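Search this site Go Search tips

Allotment & Garden Swap – news in brief

Right, quick one this time as I'm typing between the school run and a dentist appointment. 2023-01-01 at the top of the sheet so happy new year to all.

Seed swap first. It's on, it's in March, same hall on Trimberg Road, doors at two. Bring anything you've saved as long as it's dry and has a name on it. Last year we had a whole shoebox marked "beans??" and Hiba Smadi took the lot home and grew them out. Climbing French, purple pod, very good. She has saved plenty so ask her nicely. Peas are short again. Everyone wants peas, hardly anyone keeps them back.

Packets – Clémence Renaud has folded 272 little paper ones over Christmas, which is heroic, but more wanted. Old envelopes cut in half work fine. Please write the year on. Parsnip seed older than last summer goes on the compost, sorry, it just doesn't come up.
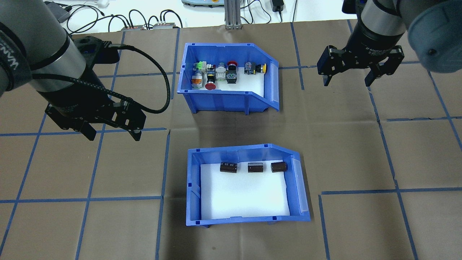

GROWING NOTES

Potatoes. Orders with Rekell went in before the holidays and should land in about the third week of Feburary. Collect from the shed, not from my porch. First earlies you can chit straight away, egg boxes on a cool windowsill, eyes up. Renato Malabanan swears by leaving his in the dark for a week first. I've tried it, saw no difference, but his were bigger than mine so what do I know.

Onions from seed – now, if you're doing it at all. Sets are less bother. Ariel Fajardo sows his 15 to a pot and doesn't thin them, plants the whole clump out in spring. Small onions but lots, and they keep till Easter.

Leeks still standing? Leave them. Mine have rust on the outer leaves, peels off, eats fine.

Broad beans sown in autumn are looking leggy after the mild spell. Canes and string round the block, that's all I do. Mice have had a good few of mine so I'll resow in pots under the bench.

WATER

Taps are off until further notice. Plot 17, your butt has split down the side, it was gushing when I went past. Marites Magbanua has a spare one going free if you can shift it, she's got no car at the moment.

ODDS AND ENDS

Manure delivery from the Olatunji stables, first come first served, please don't take it all by the barrowload before the top plots get a look in.

Lost – one green kneeler, near the bottom gate. Found – three left gloves.

Rents due by the end of March. Cheque or cash to Marites, and put your plot number on the envelope this time pleae.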